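Fri 20 December

Last working day before the break. Spent most of it on the push buttons for the Vomside panels. The order from Kairys arrived at nine, one carton, delivery note correct apart from the contact blocks, which were listed as a single line of 100 with no split between green and red. Have written to ask for a corrected note. No reply expected until January.

Checked continuity on the first batch of 20 before lunch. All closed below the limit. One yellow cap turned stiffly in its collar and I put it back in its bag with a label. Terminal screws were supplied fully tightened again, so each had to be backed off before a wire would go in. This adds nearly a minute per switch. At 400 switches for the whole job it is worth raising with Bukura, who chose the part.

Changed the sorting. Coloured mushroom heads now go in the blue tray, plain push buttons and loose blocks in the red. The old arrangement by job number meant opening two bags to find one cap. The carpet on the table top stays. It is ugly but small screws do not roll on it.
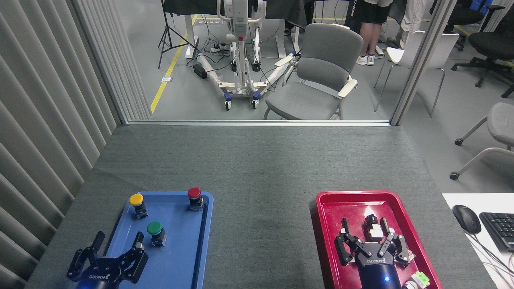
Blue tray: yellow, red and green heads. Red tray: white push button, light green block.

Stock sheet brought up to date, 839 lines, two duplicates removed. The Jarnaldale drawings still show the stop button on the left of the door and the parts list has it on the right. Left a query on sheet four.

To do in January: label printer ribbon, second crimp tool, chase the delivery note.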